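Two years into the family office job

8 Jun 2026

A few people have asked what I do now, and I keep giving a bad answer at parties, so I'm writing a longer one down.

I left the fund in Dovstead two years ago this week. I had been a vice president there for long enough that the next step was obvious, and I didn't want it. Donnie Innes was looking for a second person to help invest his family's money. They had sold a packaging business and ended up with more cash than they knew how to look after. I had met Donnie once, on the other side of a deal that fell apart over working capital. He remembered that I returned his calls. That was most of the interview.

The office is called Kedel, after a street the family lived on. There are four of us. We own all or part of five companies, and we look at a lot more than that. I keep a log of everything that comes in, and as of Friday it had 384 entries. We have closed 2 of them in my time here. When I tell former colleagues this they assume something is wrong. At the fund we would have been asked why the money wasn't out the door. Kedel has no fund life and no outside investors, so a slow year is just a slow year.

What took me longest to get used to was the size of the companies. I used to work on businesses with a full finance department and a data room that was ready before the first call. Now I'm often talking to an owner whose bookkeeper comes in on Tuesdays. The accounts are correct but they were built for the tax return, and you have to take them apart and put them back together before they tell you how the business makes money. I do that myself. I hadn't built a model from a shoebox of invoices since I was an analyst, and I was rusty.

Our most recent purchase was Mollau, which makes hinges and latches for commercial kitchens. It has 100 employees and one very large customer. The customer concentration bothered me for months. I wrote a long memo against the deal, then drove up and spent three days there, and wrote a shorter memo in favor of it. What changed my mind was the parts list. Mollau keeps 1255 separate items in stock, many of them for ovens that went out of production years ago, and the large customer has no other place to get them. I could have learned that from a spreadsheet if I had asked for the right one. I hadn't asked.
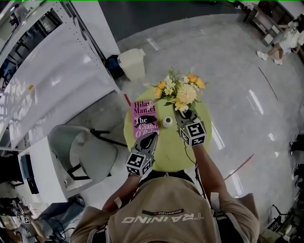 We also lost one I wanted. Hsu is a family-run testing lab, third generation, good margins, no debt. We spent most of last fall on it. The two sisters who own it were friendly all the way through and then decided to sell to their managers at a lower price. I was annoyed for a week or so. Donnie sent them flowers and told me to stay in touch, and I have. One of the sisters has since introduced us to a supplier of theirs, and I'm going to see him later in June.

The pay question comes up a lot, usually from people at funds who are thinking about a similar move. My salary is a little lower than it was. I have a share in each deal, but it pays out when a company is sold or throws off enough cash, and Donnie is in no hurry to sell anything. If you have a big mortgage and are counting on a bonus every January, think hard about that. My wife and I went through our budget line by line before I said yes, and we put off replacing the car.

The other thing I'd mention is the family itself. You work for them, and they don't always agree with each other. We have a written policy on what we will and won't buy, two pages long, and everyone signed it before I started. I've pulled it out at three meetings so far. If an office you're talking to doesn't have one, ask who makes the decision when two cousins disagree, and see how long it takes to get an answer.

Next up is the Mollau budget, which is late, mostly on my end. The freight numbers still don't match what the carriers billed us, and I'm driving up again on Thursday to go through them with the plant manager.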